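Sealing a dark marble top - penetrating or topical?
Stone and Tile > Maintenance

gunport_dan
Wed 1 February
I have a square marble tabletop, dark brown with white veining, bought as an offcut from Lindberg. Polished face, honed underside. It will get daily use with food on it. The yard told me to apply an impregnator twice a year. The Jilico data sheet says polished marble may not need one at all. Which is correct?

tessellate
Both, depending on porosity. Test before you buy anything.

1. Clean with pH-neutral soap, rinse, and leave it overnight.
2. Put a teaspoon of water on the surface and wait 13 minutes. Wipe it off.
3. If the spot has darkened, the stone is taking up water and an impregnator is worth applying. If it hasn't, the sealer will sit on top and dry to a haze.
4. Repeat on a white vein. Veins often absorb at a different rate from the body of the stone, and on a brown marble a dark halo is hard to see anywhere else. Mine is the same sort of material.

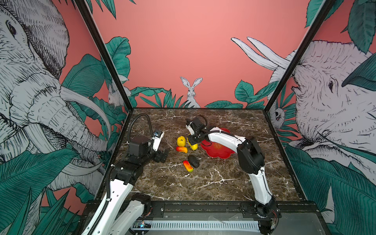
5. Record the result and repeat the test in March. Do not reseal by the calendar.

Grout_Line
Disagree with step 2. Thirteen minutes is too short for a dense polished stone. I give it an hour under an upturned glass so the water doesn't evaporate. I have had slabs pass the short test and then stain from cooking oil.

tessellate
Oil is a separate problem. A water test says nothing reliable about oil. Use mineral oil on the underside if that is your concern, and remember the underside is honed, so it will read worse than the face.

gunport_dan
Ran the short test. No change on the brown, slight darkening on one vein. What about lemon juice and vinegar?

Grout_Line
No impregnator stops etching. Acid reacts with the calcite at the surface whether the pores are filled or not. You get a dull mark, and the only fix is repolishing.

halfbond
A topical coating does stop it. I put the Grecu two-part on a bar top and it has held up for 5 years.

tessellate
It stops it until it scratches. Then you have a scratched coating that has to be stripped before the stone can be touched. I would hone the face to 120 grit or a little finer and accept the etching - it shows far less on a matte surface.

halfbond
He bought polished stone. Presumably he wants it polished.

gunport_dan
I do. Going with the impregnator, one thin coat, buffed off before it dries. Will post the second test.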